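I've been trying out the Skellent, a robot arm kit from a company called Drultlow, and I have to tell you about it because it does something I never want to do. It picks up toys!

You build it yourself. Well, you and a grown-up, since some of the screws are tiny. The kit comes in 17 bags, and the box says it's for ages ten and up. Mine took 3 evenings (I put one joint on backward, oops).

## How does it know where stuff is?

The arm has a little camera near its "hand." The hand is called a gripper, and it has two fingers that open and close, kind of like the tongs you use for salad.

A camera picture is only a bunch of colored dots to a computer. So the Skellent had to practice! Drultlow says it studied 2,951 pictures of toys before it went in the box. Now it looks for shapes and colors that remind it of those pictures, then makes its best guess.

## What happens on a pickup

1. **Look.** The arm leans over the table and checks what's there. With a pile of plush toys it has lots to sort out: a stripy tiger, a fuzzy light blue one, an orange one bunched up against a turquoise one. There's a big maroon bowl too, and it has to learn that a bowl isn't a toy. 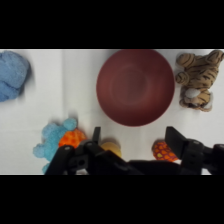

2. **Open wide.** The fingers spread apart so there's room for a toy between them.
3. **Squeeze and lift.** Gently! You can pick from 4 squeeze settings, and I like the second softest for plush.

## Is it any good?

I think so! It's slow, and it gets mixed up when toys are piled on each other. I still cheer every time it gets one.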